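Provus Grasp Studio
Grasp planning and wrist-camera perception for soft, floppy and see-through things

Overview | What's included | Requirements | Licensing | Support

If you have ever tried to get a robot to pick up a dish towel, you already know why we wrote Provus. Rigid parts hold still and look the same from one minute to the next. Cloth does neither, and most planning packages want a neat 3D model before they will do anything for you. Provus starts from what the wrist camera sees right now, proposes places to pinch, and keeps checking the fabric while the arm moves - so you can spend your afternoon on the task itself and leave the threshold tuning to us.

We are a small software company and we use our own tools every day at the Leditham workshop. Rin Maruyama looks after the perception side and Kaede Chiba looks after motion and grip control, and between them they answer most of the support mail too, so please do write in with the odd cases. We like the odd cases!

What's included

Provus Core
The planner and runtime. It takes a color stream from the wrist camera, with depth if you have it, and returns a ranked list of pinch candidates with an approach direction and an opening width for each. Candidates refresh 11 times a second on the recommended computer, and you can cap the rate if you are sharing the machine with something else.

Landry (fabric module)
Finds folds, corners, hems and ridges, and tells the cloth apart from whatever it is lying on or in. After the fingers close, Landry goes on tracking the gathered neck of the fabric between the pads and reports a hold estimate that your own program can read. You choose what happens when the estimate drops: pause, squeeze a little more, or let go and plan again. Our starter library has 3,586 labeled grasps on towels, napkins, wipes and cleaning cloths, and you are welcome to add your own to it.

Citell (clear container module)
Clear and frosted plastic gives depth cameras a hard time, with holes in the data and walls that seem to sit in two places. Citell works from rim lines and highlights in the color picture and builds a keep-out shape for the box, so the planner knows where the walls are before it sends the fingers anywhere near them. It runs well alongside Landry, and most people who buy one end up with both.

Landry tracking a pinch on a light blue microfiber cloth, with a clear plastic container behind it:

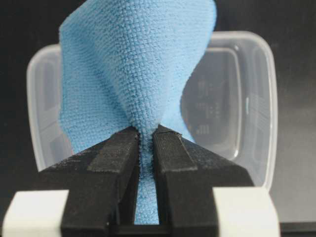 Requirements

A two-finger parallel gripper with position feedback (force feedback is nice to have)
A wrist camera with a view of both fingertips
A 64-bit Linux computer with a supported graphics card and 4 GB of free disk space
A network connection to the arm controller

Setup usually takes around 23 minutes, and most of that is the camera calibration, which walks you through each pose on screen. Give the finger pads and the lens a quick wipe before you begin.

Licensing

Core is licensed per arm, and the modules are added on top. Every license comes with a year of updates, and you can move it from one arm to another from the account page without calling us. Schools and university labs can ask for classroom terms.

Support

Email support is part of every license. We also hold an open call each Thursday at 11 a.m., where you can share a recording of a stubborn grasp and go through the planner log with Kaede or Rin. The next Landry update is planned for May and adds a two-arm handover for larger towels.

Request a trial | Download the manual | Release notes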